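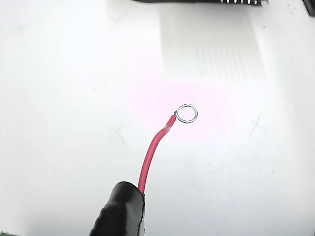
Hamish Yule asks whether a ring that has been resized can still be measured on the Gundier ring gauge, or whether the old size should be kept on the record as well. Record both. Enter the new size in the main field and type the old one in the notes, with the month the work was done if it is known. The rest of this section assumes you are measuring a ring for the first time.

Section 4: Measuring, cleaning and listing a ring

4.1 Before you start

You will need:

The Gundier ring gauge (the tapered stick with the grooved back)
The 10x loupe
The pocket scale and its calibration weight
A soft brush, a bowl and a lint-free cloth
A padded tray or folded towel
Your Relora stock sheet, on paper or on screen

Work over the tray at all times. Put the plug in if you are near a sink. Take off your own rings before handling stock, as hard stones will scratch each other and will mark soft gold.

Note: If the ring came with a box, receipt or valuation, keep them together in one numbered bag. Do not write on an old box, even in pencil.

4.2 Checking the ring for loose stones

Do this before any cleaning. A stone that is only held in by dirt may come out in the bowl.

1. Hold the ring by the shank, close to your ear, and tap it gently with a fingertip. A loose stone may make a faint tick.
2. Look at each claw through the loupe. The tip should lie flat on the stone. Look for claws that are bent, worn thin or missing.
3. On a rubover setting, follow the edge of the metal all the way round. Look for gaps and small splits.
4. Turn the ring over and look through the back of the setting. Check for old solder, which often shows as a grey or pitted patch.
5. Draw a length of cotton lightly across the claws. If it catches, mark the claw on the diagram on your stock sheet.
6. Look at the inside of the shank opposite the setting. This is where most rings wear thin, and where a resizing join is usually found.

Caution: Do not push a loose stone with a pin or with tweezers to see how far it moves. Bag the ring, write LOOSE on the label and send it to the workshop.

4.3 Zeroing the scale

1. Place the scale on a hard, level surface, away from fans and open windows.
2. Switch it on and wait for the display to settle.
3. Press and hold CAL until the display flashes 200.
4. Place the 200 g calibration weight in the centre of the pan. Handle it with the cloth, as grease from your fingers will affect the reading over time.
5. When the display stops flashing, take the weight off. The display should return to zero.
6. If it does not, switch off and repeat from step 2. If it fails a second time, change the battery.

Weigh the ring with its stones in place and enter the figure as gross weight. Do not try to work out the metal weight by taking away an estimated stone weight. Buyers do ask for this, and it is better to tell them that the stones have not been unset.

4.4 Measuring the finger size

The gauge carries two scales. The letters are UK sizes and the numbers beside them are US sizes. There is no exact match between the two for every size, so always take the UK reading first and read across.

1. Hold the gauge upright with the narrow end at the top.
2. Lower the ring over the end and let it slide down under its own weight. Do not press it.
3. Check that the ring is level all the way round.
4. For a narrow band, read the size at the centre of the band. For a band wider than 4 mm, read at the leading edge, meaning the edge nearest the wide end of the gauge, and add the word WIDE to your entry.
5. Lift the ring off, turn it the other way up and measure again.
6. If the two readings differ, enter the smaller one and note that the shank is out of round.

The groove in the back of the gauge is for rings with stones that hang below the inside of the band. Line the stone up with the groove before lowering the ring. If the ring has stones all the way round and the bases stand proud on the inside, do not use this gauge. Measure the inside diameter with callipers and use the chart at the back of this guide.

Caution: Never strike or twist a ring to free it from the gauge. Hold the gauge with the narrow end pointing down over the tray, and ease the ring off by the shank.

Note: Half sizes are marked with a short line and no letter. It is easy to read one of these as the letter below. Count up from the nearest printed letter if you are unsure.

4.5 Cleaning

The method depends on the stones, so identify these first. If you cannot, treat the ring as though it falls in group B.

Group A: diamond, ruby, sapphire, all in open-backed settings

1. Fill the bowl with lukewarm water and add one drop of plain washing-up liquid.
2. Leave the ring to soak for 13 minutes. The timer on the Dastholm bath can be used for this with the bath itself switched off.
3. Brush behind the stones with short strokes, then along the shoulders and the inside of the band.
4. Rinse in a second bowl of clean water. Do not rinse under a running tap.
5. Pat dry and leave on the cloth until no water is left behind the setting.

Group B: pearl, opal, turquoise, coral, emerald, foiled or closed-back stones, hair and enamel

1. Do not soak.
2. Wipe the metal with a cloth that has been dampened and wrung out.
3. Wipe the stones with a dry cloth only.
4. Leave the ring face up in the open air for 24 hours before bagging it.

Caution: Do not use silver dip, toothpaste, baking soda or bleach on any ring. Do not put group B rings in the Dastholm bath. Foil that has got wet turns dark and cannot be put right without unsetting the stone.

Do not polish old gold or silver to a bright finish unless the owner has asked for it in writing. Many buyers of older rings want the wear left alone, and a hallmark that has been polished too often cannot be read.

4.6 Reading and recording the marks

1. Find the marks. On most rings they are inside the shank, though they may be on the outside of the shoulders on some signet rings.
2. Turn the ring under the lamp until the light falls across the marks from one side.
3. Write down what you see, from left to right, before looking anything up. Use a question mark for any letter you cannot read.
4. Copy the shape of the outline round each mark as well as the letter inside it. The outline is part of the date letter and the wrong shape will give you the wrong year.
5. Look up the town mark first, then the date letter for that town, then the maker.

A number such as 750 or 18 on its own is a fineness stamp. It is not a full hallmark. List it as "stamped 18" and do not write "hallmarked". If there are no marks at all, write "unmarked" and send the ring for testing before you name the metal.

Engraved initials and dates are recorded in a separate field. Leave the initials out of the title of the listing. A date inside a wedding band tells you when it was engraved, and the band may be older.

4.7 Entering the ring in Relora

1. Open Stock, then New item, then Ring.
2. Type the bag number. The system will not let you use the same one twice.
3. Enter the gross weight, the UK size and the band width. The US size fills in by itself and should be checked against your own reading.
4. Choose the setting from the list. If more than one applies, choose the setting of the centre stone and put the others in the notes.
5. Enter stone weights only where a stone has been weighed loose or comes with a report. For all others, tick Estimated. The letters "est." will then show on the listing.
6. Copy the marks exactly as you wrote them down, question marks included.
7. Under Condition, list every fault you found in 4.2. Worn claws, chips, solder, thin shanks and signs of resizing must all be named.
8. Press Save draft. Do not press Publish until a second person has checked the ring against the screen.

Syahrul Chin checks drafts for the Pangaribuan counter until 4 pm. Drafts saved after that are looked at when the counter next opens. A draft that has been changed after checking goes back to the queue and has to be checked again, even if the change was only a spelling mistake.

Note: The words "Victorian", "Edwardian" and "Art Deco" may only be used where the marks, the cut or the construction support them. If you are going by looks alone, write "in the style of".

4.8 Putting the ring away

Return the ring to its numbered bag and press the air out before sealing it. Pearls and opals go in a cloth pouch instead – they should not be sealed in plastic. Lay the bag flat in the drawer with the number facing up, wipe the gauge and put the calibration weight back in its case.

If a ring is wanted back out for a customer to try, sign it out on the drawer card and repeat steps 1 and 2 of section 4.2 when it comes back in.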